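Villberg Repair and Reuse Room — progress report to the Chávez Fund
August 1, 2001

Hi again, and thanks for letting me send this in as a letter instead of filling out the long form. Mpho Buthelezi told me you'd prefer to read something with sentences in it, so you've brought this on yourselves!

When I wrote in June we had just gotten the keys to the back half of the old stationery store and most of what we owned was still in boxes. The office equipment donation from Irkis had come in all at once, two weeks early, and I had nowhere to put it. I can now tell you what was in those boxes, because we finally finished the intake. It came to 937 items. I had guessed 900 in the grant application, so I'm a little proud of that.

The biggest single group was desktop calculators, 266 of them, which surprised me. I was expecting staplers and phones. Every accounts department in the county must have been holding on to these in a bottom drawer. They are good solid machines for the most part, with big keys and big displays, and the schools have been asking for exactly this kind of thing for the younger grades, where the little pocket ones get lost or sat on.

So calculators got to go first. We check each one at the round table by the window. The routine is pretty simple: wipe it down, turn it on, press every key, fill the display from one side to the other so we can see that all the digits come up, clear it, and do a few sums we already know the answers to. The double zero key gets its own try, and so does the big plus key, which takes the most pounding in an office and is usually the first to go mushy. If a machine fails on any of that it goes in the repair crate with a note taped on it. If it passes it goes on the shelf for the next school order.
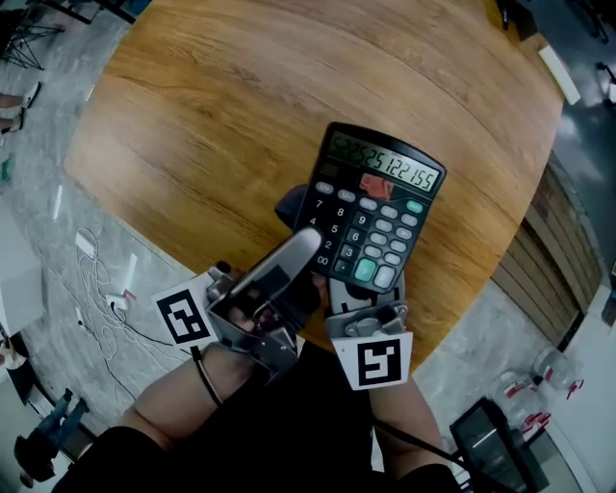 Photo: Villberg Repair and Reuse Room

The display on that one is full all the way across, and the digits are nice and dark, so you could read them from the other side of the table. Some of the others are so faint you have to tilt them every which way to make anything out. I don't know yet whether the faint ones are worth fixing. Mpho thinks we should put new batteries in all of them before deciding, and I've asked for a price on a bulk order.

Of the calculators, 247 have passed and are ready to leave. The other 19 are in the crate. Most of those have one or two dead keys, and a few won't turn on at all. I'd like to use the worst ones for parts, but the key caps don't match from one model to the next and I have spent more time than I care to admit trying to make a gray key fit where a green one used to be. (It went in. It did not come back up.)

Stickers have been the other time-eater. A lot of what we get has old labels on it, and we had no rule for what to take off. We've settled on leaving anything small and firmly stuck alone and only removing the ones with a person's name or phone number. That cut our cleaning time a lot, and the teachers I asked really don't mind.

On the money side, we are under on shelving and over on cleaning supplies. The shelves came secondhand from Jitska, who were clearing out a stockroom and let us have the lot for the cost of the truck. I'd like your okay to move what's left in the shelving line over to batteries and small tools — I'll send the figures separately so you have them on one sheet.

What's behind schedule is the phones. I said we'd have them sorted by now and we don't. They need a working line to check properly, and the phone company has changed our installation appointment twice. The staplers and hole punches are done, though, and the desk lamps are half done, with the cords still to be looked over by somebody who knows more about wiring than I do.

Next up is the first school delivery, then the lamps, then (please) the phones. Could you let me know about the shelving money before we place the battery order? The price I was quoted won't hold forever, and I'd love to get those faint displays sorted out one way or the other.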